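EMMONT LAUNDRY SERVICES
Weekly walk-round: garment handling, Bay 5 and lounge station
Filled in by: Folke Blomqvist
Shift: Saturday, start 9

1. E-stops, both stations
OK. Lounge one is stiff, push hard. Ticket in with Engström.

2. Floor tape and walkway
Fail. Tape lifting by the Bay 5 door. Carts keep crossing it now the sorting table is gone. Retape before Monday shift pls.

3. Speed limit set for shared work
OK. Was at 120 percent after the Voltitel update, put back to 100. Who signs off updates?? Nobody on days knew.

4. Manual lifting
Better. Sore wrist reports down to one. But the pickers stand still a lot more now, 14 minutes at a stretch watching the screen. Need a stool or a mat. Asked in March, asking again.

5. Staff trained on Revov pause and release
Partial. Nights not done. Two people still reach in without pausing, spoke to both.

6. Cables and trip points
OK for now. Recheck after teh next move.

7. Grip and fabric damage
Pass with comment.
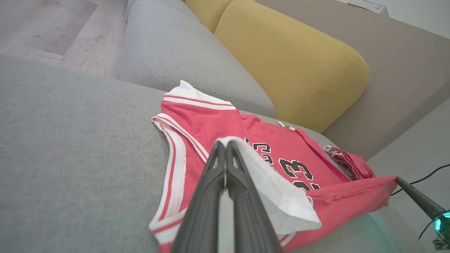
Job change is the real issue on item 7. Sorters used to feel for tags, ties and loose trim by hand, now they're checking after the arm has hold of it. Layered stuff is the worst, like the red 23 jersey on the sofa with the white fold pinched in the fingers and a frayed loop off to the side. Want a person looking for loops and laces before each pick. Add it to the start card, and add the time to the rate too, cant be squeezed out of breaks.

8. Break rota posted
No. Old one still up, has the sorting table on it.

Recheck items 2, 5 and 8 next walk-round. FB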